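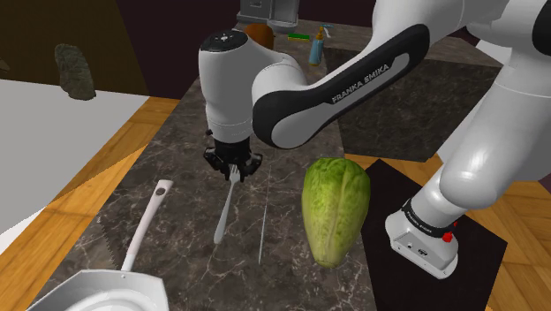
Page last updated 9 March 2026

Your watchlist is not a shelf

Opened Rurnia the other night to finish a movie. Forty minutes left in it. Gone. No notice, no "leaving soon" badge, just a gray tile and a suggestion that I might like a baking competition. I don't want the baking competition. I wanted the last forty minutes of Crenshaw.

If you haven't seen Crenshaw, well, good luck now. Small movie, two brothers, a bus depot, not much plot. Played 2 weeks in theaters and then went straight to Rurnia, who paid for it and put it on the front page for a month and then stopped mentioning it. Never got a disc. Never got a digital sale either, which means there is currently no legal way for a person with money in thier hand to watch it. I tried. I had the money in my hand.

And it isn't one movie. Noemi Haddad keeps a list on her site of titles that have dropped off the big services with nowhere else to go, and she was up to 98 last I looked. She started it in September. These aren't lost silent pictures somebody has to dig out of a barn. Most of them are younger than my car.

I get the business part. Sort of. Residuals, music rights, some tax thing where a finished movie is worth more dead than available. Fine. Companies get to make decisions I hate. But they sold us this on the idea that everything would be there. That was the pitch! Throw out the discs, free up the closet, it's all in here forever for one monthly price. So people threw out the discs. I threw out nearly 200 of them, in garbage bags, feeling very modern.

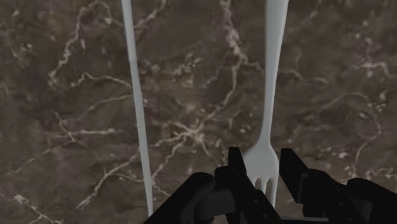 White plastic utensils on a dark marble counter.

What would fix it? I have one idea and it's boring. If a service makes a thing exclusive, and then takes the thing down, the exclusivity should end the same day. Not in ten years. Same day. Let the filmmakers shop it somewhere else. Let Clakow put out a disc, they'd do it in a heartbeat, they put out discs of things I've never met another human who has seen. Let it go on a rental store for four bucks. If Rurnia thinks a movie isn't worth the server space then it can't also be too valuable to let go of. Pick one.

People in the comments last time (hi) told me the contracts don't work that way. I know. Contracts get written by people and they could write a different one. The guilds have won stranger clauses than that. A director with any pull at all could ask for it on the next deal, and some of them have pull, and I'd like to see them spend it on this instead of on the size of the font in the credits.

The other thing I keep hearing is that viewers don't care. There's always something else to watch. True, there is always something else to watch. There was always something else at the Balstead too, when it had three screens and I was there every weekend, but if a movie left the Balstead it went someplace. Second run. The video store. Cable at 1 in the morning with the swearing taken out. It kept moving around and you could catch up to it if you were stubborn. That's how I saw half of what I love. Badly, late, with commercials.

Now it leaves and that's it. The tile goes gray.

Also the ratings thing. The services barely tell anybody how many people watched, so when they say "nobody was watching it" we just have to nod. Show me. Publish the number the day you pull it. If it's tiny, okay, I'll be quiet about that one.

Anyway. I've started buying discs again, used mostly, and have run out of closet allready. Still no Crenshaw. If anyone knows how it ends, please don't tell me, I'm going to keep looking for a while.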